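Plavia Test Hall – Manipulator Cell Inspection Checklist
Cell type: single work table, soft goods handling
Revision: November 2023. Replaces the June issue.

Complete every item before drive power is enabled. Mark each item Pass, Fail or N/A. A Fail under Section A stops work.

SECTION A – STOP DEVICES AND ACCESS

A1. Emergency stop within reach of the operator and free of obstruction. Pass
Comment: Keep the surface next to the stop button clear of loose items.

A2. Stop function tested from the operator position. Pass

A3. Floor walkway clear of cables. Fail

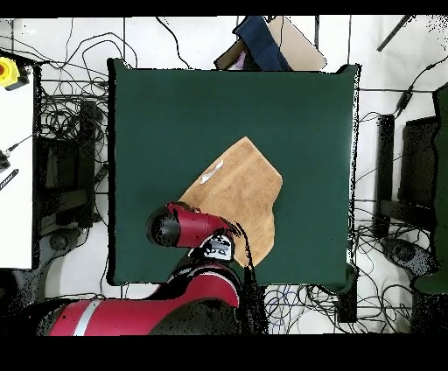 Photo: Camwood Inspection Services / Plavia site file

Comment on A3: Cables lie across the floor on more than one side of the table, including a long run on the right. Route them overhead or under a fixed cover. Covers must not end inside the walkway. Minimum clear width is 756 mm.

A4. Chairs, boxes and stored goods outside the marked reach area. Fail
Comment: Open carton behind the table to be moved to the Tjoa rack.

SECTION B – ARM AND GRIPPER

B1. Joint covers and end caps fitted. Pass
B2. Speed limit set to 200 mm/s for setup and 400 mm/s for supervised runs. Pass
B3. Gripper fingers secure, with no sharp edges. Pass
Comment: Inspect by hand only with drive power off and locked.

SECTION C – WORK SURFACE AND WORKPIECE

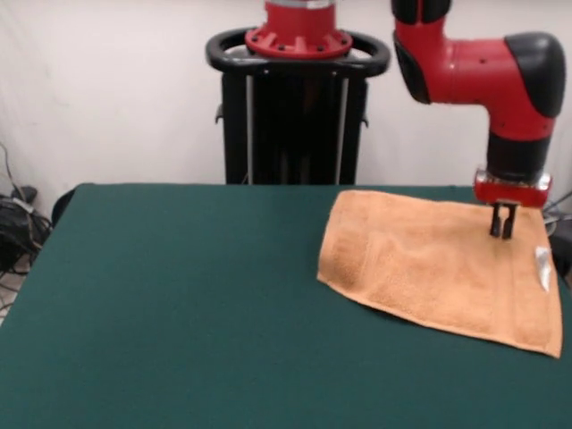
C1. Work surface free of foreign objects. Fail
Comment: The Drenance handling procedure allows one workpiece on the surface and nothing else. Small items may be picked up with the cloth or jam the fingers. The shiny white item lying on the towel near the gripper is to be removed before the next cycle – with the arm stopped – unless it is listed on the job sheet.

C2. Table covering flat and fixed at the edges. N/A
Comment: Edge fixing to be checked at the next service, due at 1760 operating hours.

Result: Not released. Reinspect A3, A4 and C1.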